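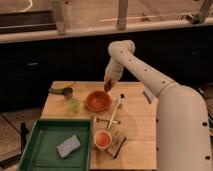 4.2 Open-Day Demonstration

Valeriano Zabala
November

We ran the Dultanen arm in front of visitors at the Cliltley open day, using the same planner as in Section 3. Visitors stood behind a line on the floor and could ask for any object by name. The operator typed the request and the arm moved over the table at reduced speed. We logged 177 requests. The bowl was asked for most often, then the sponge in the green tray.

Figure 4. The Cliltley workspace, with the arm over the table.
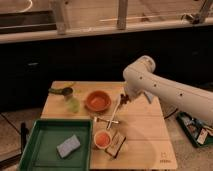
Crossed utensils were the hardest case for the planner. With a fork lying across a longer handle, it often proposed a grasp that would have moved both, and the operator rejected 29 of these before execution. We kept the Miter grasp scorer unchanged all day so that the log could be compared with the 490 requests from the lab.

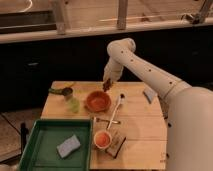 Did visitors control the arm directly?
Only the operator did. Visitors made spoken requests.

Related items
Kong: a request log format for shared tables
Miter grasp scorer, release notes
Notes from the Cliltley open day

2 comments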